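Viver: party mode add-on for Irno

Viver adds a party mode to Irno, the kart battle game from Handen. It contains 20 short rounds, a costume set for the street parade track, and a score screen that can be read from across a room. The base game is required.

Status

Playable from start to finish. Version 4 fixed the crash on the results screen. The parade track still drops frames when every float is on screen, mostly on older laptops.

Installing

Unpack the archive into the mods folder of your Irno install and start the game. Party mode appears in the main menu under Extras. Saves from version 3 carry over, but custom costumes have to be picked again.

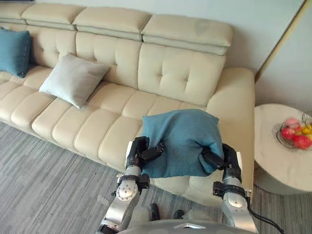
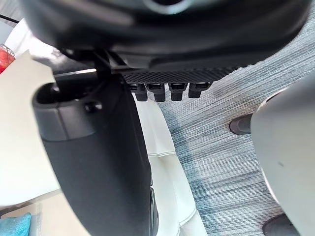 Seating and screen settings

Party mode uses one shared screen with no split view, so text size matters more than it does in the base game. The default is 50 percent larger than Irno's menus. If your players are spread along a long sectional, like the cream leather one in the first picture, turn on Wide Seating in the options. It moves the timer to the center and repeats each player's score on both sides, so the person by the padded armrest reads the same numbers as everyone else. Wide Seating has no effect on handheld screens.

Files

rounds: the party rounds, one text file each
costumes: 56 parade outfits, including the Caron pumpkin set
sound: crowd and marching band loops
tools: the script that checks a round file for errors

Adding a round

Copy any file in rounds, give it a new name, and edit the time limit and goal. Run the checker before loading it. A round with no goal will not end, and you will have to quit to the menu.

Contact

Maintained by Ilango Kurup. Send bug reports through the issue tracker with your log file attached. The next release is planned for January and will add keyboard support for a second player.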